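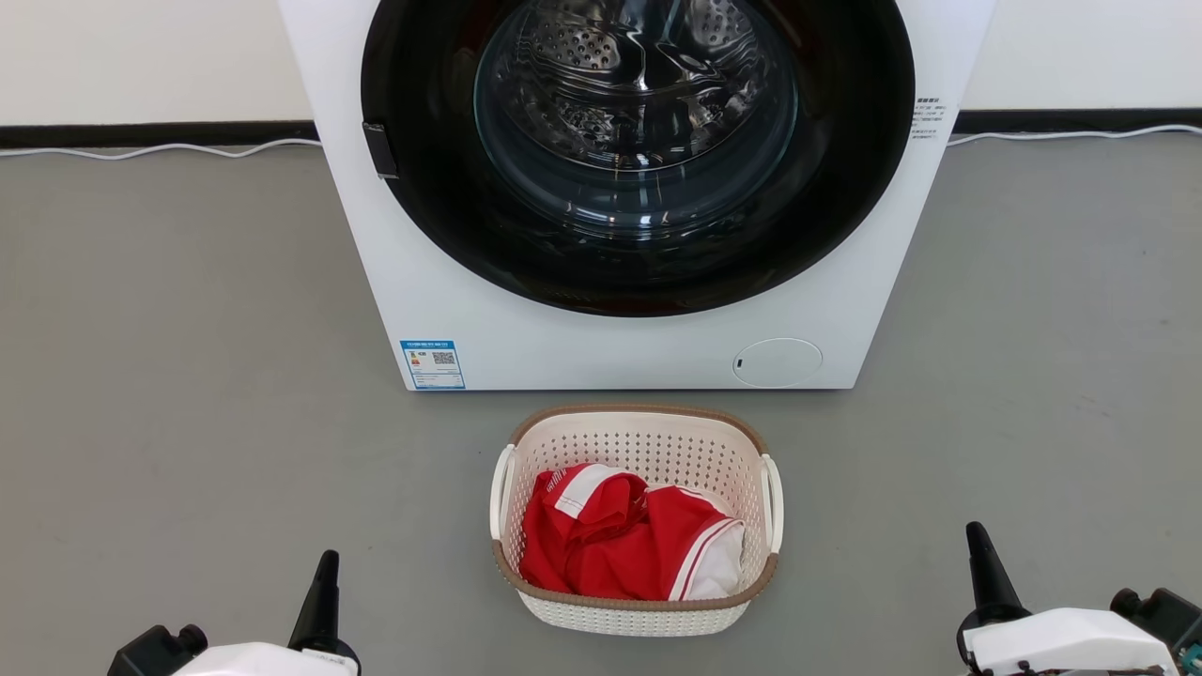 How often does a washing machine need an empty hot run?

Once a month is the usual advice, and I think it is too often for most homes.

The instruction has been handed down so many times that people treat it as law. I wash at 60 most weeks, towels mainly, and the drum gets all the heat it needs. Why pay to boil nothing?

Then there are the tablets. Morenike Eze swears by a packet of 12 and says her machine smells better. Perhaps it does. She also began leaving the door open in February, which costs nothing, and I know which of the two I would credit.

The drain filter is another matter. Mine had gone almost 3 years without being opened, and what came out was grey, hairy and included a collar stiffener. No tablet was ever going to shift that.

So open the filter, put a towel under it first, and leave the door ajar overnight – the tablets can stay in the shop.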